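Preguntas frecuentes sobre el kit de pinzas manuales Usia

2018-10-16
Equipo técnico de Lestudard
Tiempo de lectura: 4 minutos

¿Qué incluye el kit?

Dos pinzas manuales (izquierda y derecha), los cables de conexión, un juego de dedos intercambiables, el módulo de sincronización y la licencia del programa de captura para un puesto. El ordenador no está incluido. Tampoco la mesa ni la estructura de perfiles, que se presupuestan aparte.

¿Para qué tareas está pensado?

Para registrar demostraciones de manipulación a una o dos manos sobre mesa: inserción de conectores, apertura de tapas, clasificación de piezas, plegado de textiles. No se recomienda para cargas superiores a las indicadas en la hoja técnica ni para trabajo con líquidos. En tareas de enchufado conviene que la regleta esté desconectada de la red durante toda la sesión. Las pinzas no tienen aislamiento eléctrico certificado.

¿Puedo usar una sola pinza?

Sí. El programa detecta cuántas unidades hay conectadas al arrancar. Si se conecta la segunda con una sesión abierta, hay que cerrarla y volver a iniciarla - el módulo no admite conexión en caliente.

¿Cuál es el precio?

El kit de dos pinzas cuesta 898 euros, impuestos no incluidos. El envío dentro de la península va incluido en el precio. Para Canarias, Ceuta, Melilla y fuera de España se calcula al tramitar el pedido.

¿Qué plazo de entrega tiene?

Siete días laborables para unidades en existencias. Las configuraciones con dedos a medida pasan por el taller de Rarinier y el plazo se confirma por escrito con la oferta.

¿Es compatible con la pinza Abdelaziz de generación anterior?

Parcialmente. Los dedos metálicos comparten el patrón de taladros y se pueden montar en ambos modelos. Los cables no son intercambiables: el conector tiene el mismo formato, pero cambia la asignación de los pines. Conectar un cable Abdelaziz a una pinza Usia puede dañar el codificador y anula la garantía.

¿Qué superficie de trabajo recomiendan?

Una superficie clara, mate y estable. Los tableros brillantes producen reflejos que degradan el seguimiento visual. Las marcas leves de uso no afectan al registro, aunque se aconseja limpiar el tablero con un paño seco entre series.

¿Cómo se colocan los cables?

Deben salir por detrás de la muñeca con holgura suficiente para girar la mano por completo. Un cable tenso añade un par parásito que aparece en los datos como un temblor de baja frecuencia. Si se trabaja con las dos manos, cada cable se lleva por su lado y no se cruza por delante del operador.

¿Con qué frecuencia hay que calibrar?

Al inicio de cada jornada y siempre que se cambien los dedos. El procedimiento dura 57 segundos por pinza: apertura completa, cierre completo y tres posiciones intermedias que indica el programa. Desde la versión de junio, el resultado se guarda en la cabecera de cada sesión y ya no es necesario anotarlo a mano.

El programa rechaza la calibración. ¿Qué compruebo?

Primero, el apriete de los tornillos de los dedos. Después, que no haya restos de cinta o pelusa en la guía. Si el error persiste con el código de rango, el tope mecánico puede estar desplazado y la unidad debe enviarse a revisión. No abra la carcasa.

¿En qué formato se guardan los datos?

Vídeo comprimido más un archivo de texto separado por comas con la apertura de cada pinza y su marca de tiempo. La exportación a otros formatos se hace con una utilidad de línea de órdenes incluida en la licencia.

¿Se necesita formación previa?

No es imprescindible. El manual contiene un ejercicio de iniciación con objetos corrientes. En la práctica, lo que más cuesta es mantener la mano inactiva quieta y con la pinza abierta mientras trabaja la otra. Ofrecemos una sesión de puesta en marcha por videoconferencia, de pago y opcional.

¿Qué garantía tiene?

36 meses para la electrónica y el cuerpo de la pinza. Los dedos y los cables se consideran consumibles y quedan fuera, salvo defecto de fabricación.

¿Puedo devolver el kit?

Sí, en los plazos legales, completo y en su embalaje. Las piezas a medida no admiten devolución.

Artículos relacionados
Cambio de dedos en la pinza Usia, paso a paso
Tabla de compatibilidad Usia - Abdelaziz
Notas de la versión de junio del programa de captura
Cómo solicitar dedos a medida a Rarinier
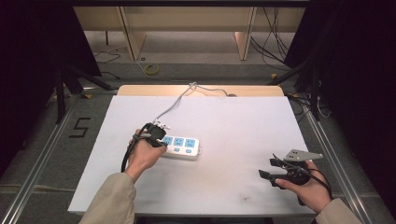
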